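Bench notebook – retail demo phones, July

Started 8:40. Ilona Oláh has the return crate from the Kalinowski stores open on the long bench. These are the display phones that went out with the Carex stands when the new shops opened, and they are back because the stores say they die during the day. The complaint on every sheet is the same: phone shows full at opening, is off by the middle of the afternoon, and the stand light is still green.

First thing checked was the cells. Logged capacity on the first unit at 3654 mAh, which is fine for a phone that has sat on a charger since spring. No swelling, back glass sits flat, no mark on the frame where the clamp holds it. Put it on a bench supply and it charged normally to full and stayed there. So the phone is good by itself and I stopped looking at phones.

Moved to the stand. The Carex stand has a short cable down the post, a small board in the foot that does the alarm and the charge limit, and a plug-in supply made by Flenby. The charge limit is supposed to hold the phone between 60 and 80 percent so the battery doesn't cook under shop lights. Kristóf Csizmadia wrote the settings for the board and says the limit was tested on last year's model only. The new model talks to the charger in a different way when the screen is on for long stretches.
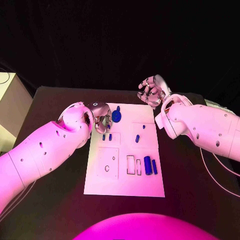 Both hands over the board, pink light.

Ran one stand with a phone in demo mode, screen at full brightness, video loop on. Notes as it went:

9:15 phone at 80, board cuts charge. Correct.
10:30 phone at 66. Correct.
10:50 phone at 60, board should switch on. Stand light goes green. Current reading is near nothing.
11:20 phone at 55, light still green.
11:45 phone at 50. Pulled the cable and put it back in. Charges at once.

So the board thinks it has turned charging on, and the phone has stopped listening. Unplugging wakes it. In a store no one unplugs it, because that sets off the alarm.

Tried the same with the screen off for comparison and it picked up at 60 with no trouble. Tried it at half brightness and it failed again. Brightness only changes how fast you get there.

Ernő Szilágyi suggested the supply, as the Flenby ones have a slow start and the phone may give up before the voltage is where it wants it. Swapped in the Raltgate supply from the drawer. Same failure at 60. Swapped back. I don't think it is the supply, but I only have one Raltgate here and it is an older one, so not crossing it out completely.

Put the meter on the two data lines in the foot. When the board turns charging back on it restores the power line and leaves the data lines floating. The old phone did not care. The new one seems to need to see the data lines drop and come back before it will ask for current again. This fits with what the cable pull does.

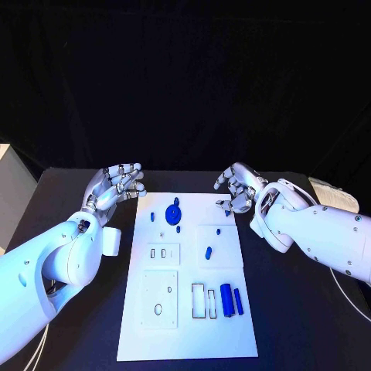 Kristóf changed the board so that it drops both data lines for a moment before it restores power. First try was 3 milliseconds, did nothing. Went up in steps and it began to catch at 112, though not every time. Set it to 250 for now and it has caught on each try since. I would like to know what the phone maker says the number should be before we fix it in the release. Imre Bakos is asking their retail contact – he wrote to them before lunch and copied me.

One side effect. With the longer drop the alarm circuit sees the gap and gives a single chirp. It doesn't go into full alarm, but a store with a wall of these is going to chirp all day long. Kristóf can mask the alarm input during the drop. I asked him to keep the mask as short as possible, as 250 milliseconds of blind time on every stand is something the stores will ask us about. He wants to look at whether the alarm can watch the clamp switch by itself in that window. The clamp switch is on its own wire so it should work.

Afternoon. Angelica Lumbao called from the Kalinowski side. She has 13 stores open with the new stands and wants to know whether to swap the phones. Told her no, leave the phones in place, the fault is ours. Until the update is ready the staff can set the screen to sleep after ten minutes without a touch. The screen-off case recovers, so that should get them through the day. She isn't happy about dark screens at the front table and I understand that. She will do it for the side tables first and keep the front table plugged into ordinary chargers with the limit bypassed.

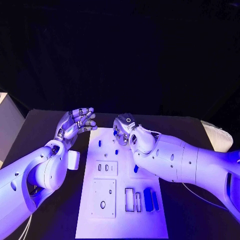 Same board and table, now under the blue-violet.

The update has to go in by hand through the port in the foot, which is under the tamper screw. Timed myself on one stand, six minutes including finding the right driver bit. Ilona thinks a store can be done before opening if the person brings two programmers. The port cover on two of the returned stands was already cracked, so the kit needs spare covers. Asked stores for the count we have.

Left running overnight: two stands with the new settings, full brightness, alarm mask on, logging current and data lines. One stand on old settings as a check, with the sleep timer at ten minutes, to see that what I told Angelica holds up.

Still open:
– reply from the phone maker on the drop time
– a second, newer Raltgate supply for Ernő
– tablets use the same foot board, nobody has tried one yet
– the green light should follow the measured current. At present it follows the board's own setting. Kristóf says this is a small change, want it in the same update
– relabel the crate, it still says battery fault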